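How I Stopped Losing My Keys (and How to Sort Out Yours)

I used to carry every key I'd ever been handed, plus charms, plus a bottle opener that didn't open bottles. If your pocket jingles when you walk, grab a cup of coffee and do this with me – it takes 19 minutes, tops!

First, dump everything on the table and try each key in a real door. Mine included two for an apartment I left years ago. Anything that doesn't fit a lock you use now goes in an envelope with a label on it.
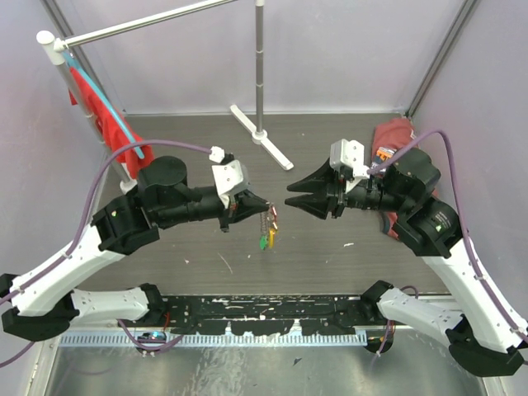 Next, get a decent split ring. I like the flat kind from Grikex (the round ones chew up my thumbnail, every single time). Slide a coin between the coils to hold them open, push the key on, and walk it all the way around until it drops free.

Now the fun part, the charms. Pick one or two you'd be sad to lose and hang them on a small clip of their own, so you can pop them off when you hand your car over to the mechanic. If a jump ring has a gap in it, twist the ends sideways with pliers to close it. Don't pull them apart or the circle goes wonky – ask me how I know.
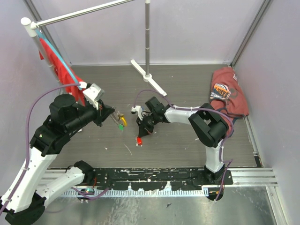 Mukurley Home Notes, Issue 11

Last step, put a hook by the door at elbow height and use it for a week, even when you're only running out to the mailbox. I did mine in August and I still reach for it without thinking. Spare keys go on a second hook, somewhere away from the door.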